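The Gel That Ate My Summer

By Yareli Palacios

The first Western blot I ever ran came out completely blank. The second one came out completely black. My supervisor at the time looked at the two films side by side on the light box and told me that if I averaged them I'd have a paper.

I've been thinking about those films a lot this year, because after a long stretch of writing about other people's experiments I went back to the bench. A small core lab at Vummont, up the hill from where I live, agreed to let me hang around for a summer and learn to run blots again, properly this time, with a real protein and a real question. The question belonged to a grad student there and it concerned a heat shock protein in yeast. My part was much humbler. I was supposed to find out why her antibody gave two bands when it should have given one.

If you've never done this, the short version goes like so. You break open some cells, load the soup into a slab of gel, and run a current through it so the proteins march down the slab and sort themselves by size. Then you press the whole pattern onto a membrane, wash it with an antibody that sticks to the one protein you care about, wash it again with a second antibody that sticks to the first, and make the thing glow. A nice blot is a neat little row of dark bars. A bad blot looks like somebody spilled coffee on a bar code.

Mine were bad for weeks! I had smears, I had smiles (that's when the bands curve up at the edges because the gel is running hot), I had a perfectly round white hole right over the lane I needed, which is what an air bubble does when you're sloppy about rolling out the transfer sandwich. I had a whole membrane go speckled like a quail egg and never did learn why. The grad student was very kind about it. She'd lean over, say "huh," and go back to her colonies, and I'd start another gel.

The antibody itself came from a company called Altemora, and its label had a catalog number ending in 3224 that I can now recite in my sleep. I want to be fair to Altemora. Their data sheet showed one crisp band, and I believe they got one crisp band. They got it in a human cell line, though, and we were working in yeast, and an antibody doesn't read the label on its own tube. It grabs whatever shape it likes. Anybody who has ordered one of these things knows the feeling of paying for a very specific tool and getting something with opinions.

So we started checking. First we ran a strain with the gene deleted, the control that I'd skipped when I was twenty-four and in a hurry. Lower band gone, upper band still sitting there, smug as you like. Good news, in a way. The lower band was ours and the upper one was some stranger. Then we tried switching the blocking step. Most people block with powdered milk, the same stuff you'd find in a pantry, and I'd been doing that out of pure habit. We swapped in a bottled blocker from Prudine and the upper band faded by a lot. Not all the way. But on a short exposure you had to squint.

After that I got greedy and started changing everything. Antibody dilution, wash time, the amount of detergent, whether the membrane sat overnight in the cold room or got its hour on the bench. I kept all of it in a notebook, and when I flip through it now I can see exactly where I lost the plot: there are 3 gels in a row where I changed two things at once and then argued with myself in the margins about which one had mattered. You can't get that information back. You just run it again. 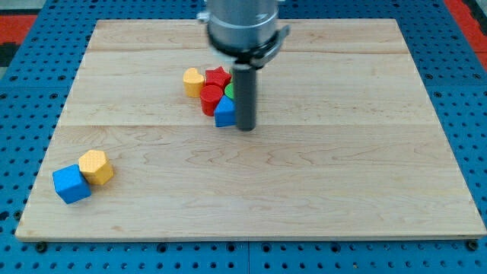
Running it again is most of the job, and it made me cranky enough that I started taking it out on my kitchen, where I do my best sulking and bake my worst bread. I'd knead dough on a board and think about gels. A wooden board with pale, wavy grain and a couple of thin seams running across it is, I decided one night, a pretty fair picture of a membrane before you've learned to read it – you see the faint lines, and you have no idea yet which ones are there because someone made them that way and which ones just grew. My sister said I should get more sleep. She had a point.

What finally cleaned things up was embarrassingly dull. The lab's shaker, an old Lashari that everyone was fond of, had a tilt so gentle that the liquid hardly moved at one end of the tray. Half of every membrane was getting a proper wash and the other half was having a nap. I'd been putting my control lanes at the good end and my samples at the lazy one for the entire summer. We turned the tray a quarter turn between washes and added a bit more buffer, and the background dropped so far that I thought I'd forgotten the second antibody.

I ran that blot 8 times before the grad student would let me stop. She was right to make me. On the last one the bars lined up, the deletion lane was bare, and the upper band had shrunk down to a shadow that we could put in the figure legend and be frank about. She taped a printout to the door of the cold room.

The stranger band still doesn't have a name, by the way. She's sending a slice of gel out for mass spec in November, and I've asked her to call me when the results come in.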